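Visit report: Moledwood bakery works, Skarkondale

Our group reached the Moledwood site in December, shortly after the early shift had started its second bake. Mei Lyons, who runs process control, took us through in the order the dough travels: flour intake, mixing, sheeting, oven, packing.

Flour arrives by tanker and is blown to 6 silos on the north wall. Each delivery is sampled for moisture and protein before the valve is opened. Mixing is in batches of 605 kg, followed by a rest in steel tubs. Atif Rana asked about water temperature in winter. The supply is tempered in a buffer tank, and the setpoint is changed by hand when a new flour lot comes on.

The sheeting line was the most useful stop. Dough is laminated, turned through a right angle and reduced by three pairs of rolls before the rotary cutter. The docking pins sit on the same drum as the cutting edge, so hole spacing cannot drift relative to the outline. Worn pins show up first as blisters at the corners — a fault we see on our own Paquette line.
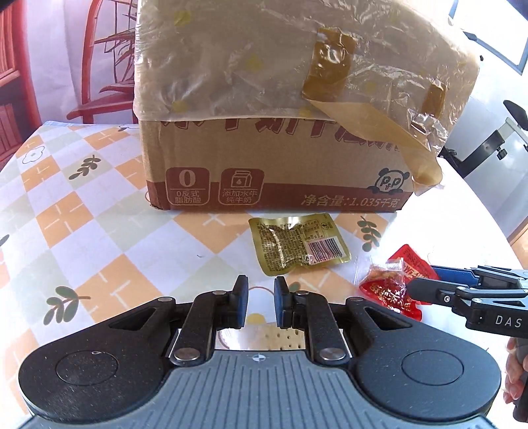 Cracker on the table, with the grid of docking holes.

The oven is a direct gas-fired tunnel, 84 m long, divided into zones with separate damper control. Extraction is highest in the first zones, where most of the water leaves. Color is set in the last two. Lyons keeps the band speed fixed and adjusts heat only. Vija Luik thought this would be hard to copy at our site, given how often we change product.

Cooling is by open conveyor at ambient. Checking (hairline cracks that appear hours after packing) was a problem until the conveyor was lengthened. Retained samples are now held overnight and inspected before release.

Items to follow up: pin wear records, the drawing for the drum, and the Avumia moisture gauge manual, which Lyons will send to Darmawan Wibisono.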